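Robots on the test bench: what changes in the Brikau assembly hall

The two-armed robot on the controls bench at Brikau has been in place since March. A lot of people have walked past it on the way to the lunchroom, and the questions that come back to this newsletter are mostly the same ones, so we asked the people closest to the job to go through it properly.

The bench makes and checks the small control panels that go out on our pumps and dosing units. Every panel has a mix of knobs, levers, pegs and push-in blocks, and every one of them has to be fitted and worked by hand before the panel is signed off. At the moment the bench puts through 200 panels in an ordinary week and more before the winter orders. The fitting isn't heavy work, but it is the same few finger movements over and over, and it has been the most common reason for sore wrists and thumbs in the hall for as long as we have kept a record.

Kevin Palomino has been bench lead for the controls section through all of this. He was not keen when the plan first came around.

"We'd had a machine before, at the old Briem site, and it could do one panel," he said. "As soon as the layout changed it sat under a sheet. I said I'd only support this one if it had proper hands and if my crew got to say what it practised on."

Both of those things were agreed to. The robot works with two multi-fingered hands, and the crew drew up the list of practice tasks over a couple of afternoon meetings. They began with turning a knob, moved on to levers, and left the blocks and slots until last. Kevin says the blocks are where new starters have trouble too, because a block that goes in a little crooked will jam and you have to feel it happening before you can see it.

Training is done on a practice board with the same sorts of parts as the real panels. An operator sits with it, sets the task, watches the attempt and marks it as good, poor or stopped. A marked attempt takes less than a minute when things go well. The board is then reset by hand, which the crew will tell you is the dull part.

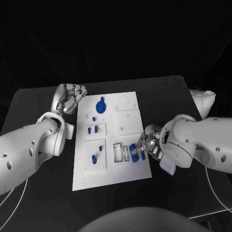 Will anyone on the controls bench lose their job over this?

The company has agreed in writing that there will be no job losses on the bench as a result of the robot, and that hours will stay as they are. Four of the bench positions will have their duties changed. The people in those positions have been told and have seen the new duty statements in draft.

The change in duties is the part that will be felt most. Under the plan, the robot takes over the repeated fitting and the function check on the standard panels. People keep the custom panels, the repairs and the final sign-off. They also take on setting up the robot at the start of a shift, loading and unloading, and marking its work. A person's name will still go on every panel that leaves the hall.

Birthe Kirkegaard from workplace safety has been doing the risk assessment. She has asked for a few things that are now in place. The bench has been moved back from the walkway, and there is a stop button at each end as well as the one on the operator's desk. Nobody is to reach onto the board while the arms are powered, even if they look parked. Loose sleeves and lanyards come off before you sit down, the same as on the drills.

"People get used to it very quickly, and that's when I worry," Birthe said. "It moves slowly and it's quiet, so after a week you stop treating it like a machine. I'd like everyone to keep treating it like a machine."

She has also been looking at what the new work does to people's bodies. Sitting and watching is easier on the hands and harder on the neck and eyes. Operators on the robot are to swap out after 40 minutes and do something else, either custom work or stores. If the roster doesn't allow for a swap, the robot stops. That has been put in the roster rules so it doesn't depend on who is in charge that day.

As for how well it goes, the results are mixed. In the last full round of practice the robot completed 89 per cent of the knob and lever tasks to the crew's standard. It was well short of that on the blocks. The crew set the bar at 1,000 practice attempts on each type of task before anything is tried on a customer's panel, and the blocks have a fair way to go. Until then all customer panels are being fitted and checked by people, as they always have been.

Kevin's view has shifted a little since the start. He still thinks the robot is slower than any of his crew and will be for a good while. What he has noticed is that marking its attempts has made the crew talk about how they do the job themselves. Two people who have worked side by side for years found out they seat the blocks in completely different ways. One of those ways is now in the written instructions, and he says new starters are picking it up faster.

There have been complaints as well, and they should be mentioned. The bench is short of space with the custom work pushed down to one end. The operator's chair is no good and a replacement has been ordered. Some of the evening shift felt they heard about the plan after everyone else did, and they were right. Future updates will be given at the changeover so both shifts hear them together.

Pay was raised at the last staff meeting. Anyone trained as a robot operator moves to the higher bench rate from the day they are signed off, and keeps it if they later go back to custom work. Training is open to everyone in controls and is done in paid time. You don't have to put your name down, and staying on custom work won't count against you.

The Grostolau hall has asked whether it will be getting a robot of its own. There is no plan for that at present. Ukel will send two people over to watch a practice session and talk with the crew, mainly about the roster.

If you would like to train as an operator, see Kevin at the bench before the 7 am start or leave a note in his tray. Questions about safety, or anything that is making your neck, eyes or hands sore, should go straight to Birthe.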